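Luno Review: A Music Editor That Mostly Keeps Its Hands Off the Dialogue

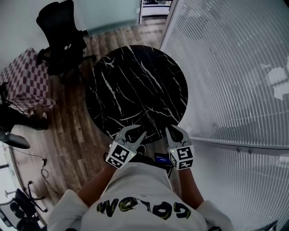 Reviews | Audio for Video

I cut short documentaries for people who have already spent the music budget on lunch, so any program that promises to make one song fit five different scenes gets my attention. Luno is the latest. You drop in a track, mark the moments in your timeline that matter, and it rearranges the verses and endings until the song lands where you want it.

My test piece was a 14-minute film about a ferry town called Brelcombe, scored with a piano album by Hilkka Ahonen. She writes long, patient pieces. I had a 58-second opening and very little patience.

Luno's first attempt was good. The second was better, and the third ended on what I can only describe as a doorbell. You get 4 versions per pass and can lock the bars you like before asking for more, so I kept the first half of one and the ending of another. The join was clean on speakers. On headphones I could hear the sustain pedal change its mind.

The ducking is the part I'd pay for. It pulls the music down under speech and brings it back slowly, without that gasping effect you get from cheaper plug-ins. It did decide that a gull was an interview subject. I moved one slider and the gull lost its privileges.

Now the grumbling. Export lives under a menu called Deliver, except for stems, which live under Share. Undo forgets everything when you switch scenes. The manual covers this in a chapter titled "Working Confidently."

Zhiqiang Liao, who mixes most of my films, prefers Rautiainen for anything with drums, and after feeding Luno a marching band I see his point. It finds the beat, loses it, then acts as though the band was at fault. For piano, strings and the sort of guitar that plays under drone shots, it's quick and pleasant to use.

Projects open fine in Fleltham 5, markers included. Older versions get the audio and none of the markers, so upgrade first or keep a pencil handy.

Rating: 4 out of 5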